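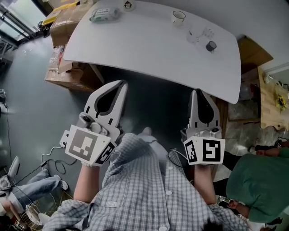 I want to say a few words in favor of the small table. I've owned a big one and I've owned a small one, and I'd take the small one every time, even at Thanksgiving.

The big one came from my aunt and seated twelve if everybody liked each other. It ate the whole dining room. You had to go sideways to get to the window, and in nine years I think we filled it twice. The rest of the time it was where the mail lived, and the tax stuff, and a jigsaw puzzle of a harbor that my husband swore he was going to finish (he did all the boats and gave up on the sky). We ate on the couch.

When we moved to Hornura the big table wouldn't go up the stairs, so we sold it for $300 to a nice couple with a barn and bought one that seats four. I moped for a week or so. Then we started having dinner at it, every night, because there was no room on it for anything except dinner!

My friend Selma Vukadinović thinks I'm kidding myself. She has a huge old thing with leaves that pull out at both ends, and she says a table should be ready for the people you hope will come. I love that, I really do, and she throws a wonderful party. But I've been to those parties, and what happens is you talk to the person on your left and the person on your right and wave at everybody else. I once spent a whole evening at Selma's without saying a word to Fatos Papadopoulos, who was the person I'd driven over to see.

At a small table there's one conversation and you're in it. If someone is sulking, you all know. Somebody's elbow is in the butter. The salad has to go on top of the fridge, and whoever is closest gets up for it, guests included.

And when more people come, we squeeze. Last March we had seven, with two kids on the piano bench and my brother-in-law eating off an ironing board, and he still brings it up — fondly, I think.

I do understand wanting the big one. The stores push it, too. I saw one in a window in Grevora with a little card that said "room to grow," and my kids are grown and gone. What I want now is to be able to pass the bread without standing up.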